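Thread handling is the part of hand sewing, surgical suturing and related needle crafts that concerns how a strand is picked up, held, tensioned and released. It covers both the use of the fingers and the use of gripping tools, and is treated as a subject in its own right in textile training and in the teaching of suture technique. The term is normally limited to fine strands; the handling of cord and rope belongs to ropework.

## Terminology

The free end of a thread is called the **tail**, and the part that leads back to the needle or to the supply is the **working length**. A thread held at a point away from both ends is said to be held **on the bight**. Two strands taken together are a **double strand** or **pair**, whether they come from one folded thread or from two separate threads.

The surfaces of a tool that close on the thread are its **jaws**. The place where they meet is the **bite**, and a thread may be taken at the tip of the bite or deeper within it. In sewing rooms the words *pinch* and *nip* are used loosely for the same thing.

## Holding by hand

The oldest and most common hold is between the pads of the thumb and the first finger. It gives a wide area of contact and a good sense of tension, and it rarely marks the thread. Its drawback is size: the fingertips hide the stitch and cannot reach into a narrow space. Sewers who work with dark thread often prefer to rest the work on a pale cloth so that the strands remain easy to find.

A second hold passes the working length over the little finger and under the two middle fingers, so that tension is kept by the whole hand while the thumb and first finger remain free. This hold is common in crochet and knitting and is sometimes taught to embroiderers for long runs of couching.

## Holding with tools

Tools are used where the fingers are too large, where the thread must be kept clean, or where a short tail has to be drawn through a tight gap. The usual forms are tweezers, forceps and needle holders. Tweezers are sprung open and close only while pressed. Needle holders work on a pivot and many have a ratchet, which keeps the jaws shut without continued effort.

Narrow jaws allow a thread to be taken with little disturbance to the strands beside it. Where two threads are taken together, they should lie side by side in the bite. If one crosses the other, the upper strand bears most of the pressure and the lower may slip when the pair is pulled. 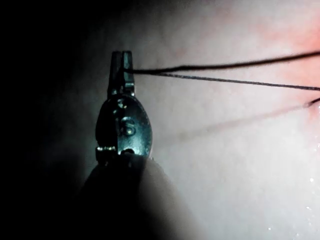 *Two dark threads held just below the tips of a pair of narrow metal jaws.*

The position of the thread within the bite affects both grip and release. A thread taken close to the tip is quickly let go and can be placed with accuracy, but is more easily lost under load. A thread taken further back is more secure, although the tool then hides more of its length. Teaching manuals generally advise learners to begin near the tip and to move deeper only when the thread must be pulled hard.

Jaw faces may be smooth or patterned. Smooth faces are kinder to silk and to single-filament threads, which can be weakened by crushing. Patterned faces hold better on slippery strands but may leave marks, and a marked length is normally trimmed away before the knot is tied.

## Tension

Tension is the pull along the thread between the point of holding and the last fixed point. Too little allows loops to form; too much puckers the cloth or cuts into it. A pair of threads should be drawn evenly, and the usual test is to see whether both strands lie straight when the pull is applied. If one sags, the bite is opened and the slack strand is drawn up before work continues.

Threads should be pulled in line with the seam wherever possible. A sideways pull drags the strand across the edge of the jaw, where wear is greatest.

## Teaching

The practice course written by Saodah Sinaga and Adi Hartono for the Rerkumer sewing school divides thread handling into 11 exercises. The first are done by hand with thick cotton, and tools are introduced only when the learner can keep a double strand even over a full seam. A later edition, revised by Yanti Pangaribuan, added work with fine thread and a section on left-handed holds.

The school's practice book contains 118 drawings of holds and knots. Rizal Ngau, in his notes for teachers, recommends that learners record the tool and the thread used for each piece, as faults in tension are often traced to a poor match between the two.

## See also

- Needle holder
- Tweezers
- Surgeon's knot
- Couching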